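Gaete says its laundry robot had one fault in July. One. The log I was shown has 18 stops, 4 of them with the hand jammed on the door.

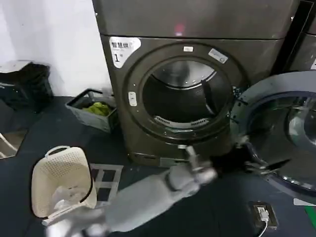

Going for the washer door

The fix was a software update — same as last time. Nobody would tell me how hard those fingers can close.

Then there's the drinks job. Same arm supplier, Jerier, same promises.

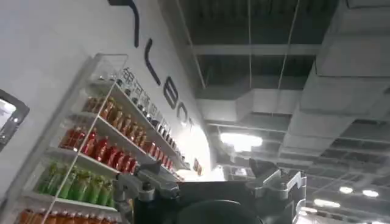 Gripper near the bottle shelves

More than 172 clean runs, they say. Fine. Show me the bad ones.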